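Förderband reinigen und Bandlauf prüfen

1. Band Nenance am Hauptschalter ausschalten und bis zu zwei Minuten warten.
2. Den grünen Gurt mit einem feuchten Tuch abwischen. Keine Lösungsmittel verwenden.
3. Steinablage hinter dem Band trocken nachreiben. 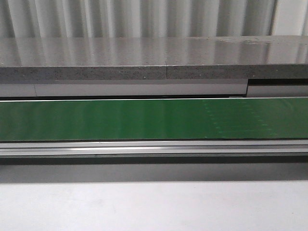
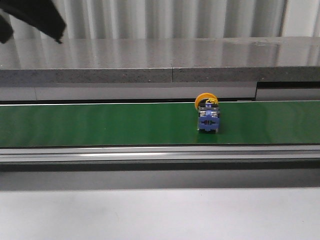
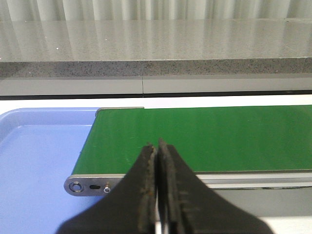
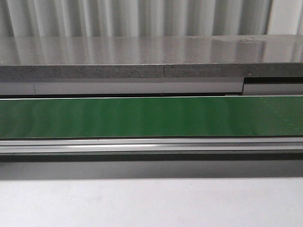
Dazu merkt Becerra an, man solle den Gurt vor dem Einschalten ganz abtrocknen lassen, sonst laufe er in den ersten Minuten gern zur Seite.

4. Band einschalten und drei Umläufe beobachten.

Achtung: Schrauben am Seitenprofil nur im Stillstand nachziehen — nie bei laufendem Gurt.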